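Free coffee is back at the Primham library

The second-floor reading room at Primham has its coffee corner back, and people are thrilled! The new machine was switched on in February, and 456 cups were poured in the first 6 days — more than the old one managed in a month.

Anisa Tjoa, who runs the reading room, picked the ribbed glasses herself. "Coffee looks so good in them," she says. "I wanted people to sit down and stay a while."

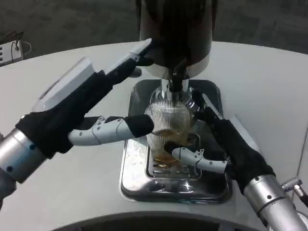 Coffee is free until noon and 58 cents after that, and you're welcome to bring your own mug. Glasses go back on the cart by the window when you're done. Tea drinkers, hang on — Gilles Joly is hoping to add a hot water urn before spring, with a good big shelf of loose teas to go with it.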